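Journal > Clivville > The Long Table

December, by Doğukan Bayram

Back at the table after tea, with Pagano's method, which I was told would change the way I sort small things. I have my doubts about any method that arrives with its own booklet. Seventeen pages of it, and the first 9 are about breathing.

The idea is that you tip nothing out. You put a few pieces down on bare wood, well apart, and you look at them until you know what you want to do with them. What I wanted to do was put them in the old Dultine tin and go to bed. According to the booklet this is "storing a decision." I call it tidying, and my mum did it for 73 years without a booklet.

Still, I gave it a go. Cleared the mail off, wiped the table down, moved the fruit bowl to the bench. I'll admit the wood looks better with less on it. I'd forgotten the grain ran on a slant. The colour is lighter than I remember too, though that could be the lamp.

Then the sticks. I can't work out why I kept them. Blue and white, too thin to be useful for anything I do, and they roll around at the bottom of the drawer every time I go in for the scissors. Kandum says they'd be good for marking seedlings. Kandum says that about everything.

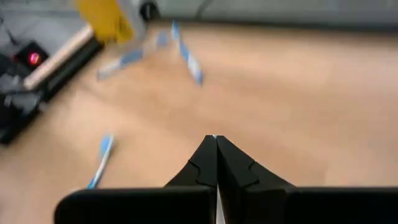
Blue and white on the table, spaced out as per the booklet.

Looked at them for a fair while. No great feeling came. Chapter 3 promises one, "often within minutes" - I had time for a second cuppa and a biscuit.

Result so far: undecided, and now there's nowhere to put the newspaper. I'll leave them out overnight, and if they're still annoying me at breakfast they can go in the tin.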